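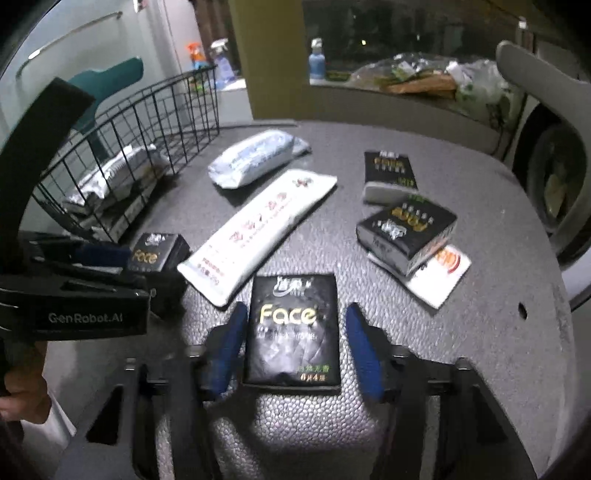

Cuaderno de taller, mié. 9 de mayo. Lectura y reseñas, colección criminal.

Segunda pasada del manuscrito «Los hechos de Kitville». 176 páginas en la maqueta actual, cuerpo sin notas. Cotejado con la transcripción del juicio que nos pasó Brileck (783 folios escaneados, OCR irregular a partir del tomo segundo).

Estructura. El autor abre con la sentencia y retrocede. Funciona hasta el capítulo 5, donde la infancia del acusado ocupa casi todo el espacio y las víctimas desaparecen del relato. Propongo partirlo y llevar la mitad al apéndice.

Fuentes. Tres citas del forense no coinciden con la transcripción. Dos son paráfrasis puestas entre comillas. La tercera no la localizo; puede venir de la vista preliminar, que no tenemos. Pedida a Brileck.

Cronología. La llamada a la policía figura a las 23:50 en el capítulo 2 y a las 0:50 en el 9. La transcripción da la primera. Corregir también el mapa.

Tono. Abuso de «monstruo» y derivados. Marcados en lápiz. El argumento sobre la responsabilidad individual se sostiene con el interrogatorio; los adjetivos le restan fuerza. El perfil psicológico se apoya en un solo informe pericial, de la defensa. Falta el de la acusación, citado en el folio 50 y no usado.

Comparación con el volumen de Zúñiga sobre el mismo caso: más corto, peor documentado, mejor ordenado. Su capítulo sobre los vecinos sigue siendo la referencia. Hay que citarlo en la bibliografía, ahora no aparece.

Reseña para el boletín de Pavus: borrador a medias, sin valoración final. No cerrar hasta ver las correcciones del autor. Entrega prevista en julio.

Pendiente:
- índice onomástico, rehacer tras el corte
- permisos de las cartas del anexo
- unificar «acusado» y «procesado»
- revisar pies de foto, dos repetidos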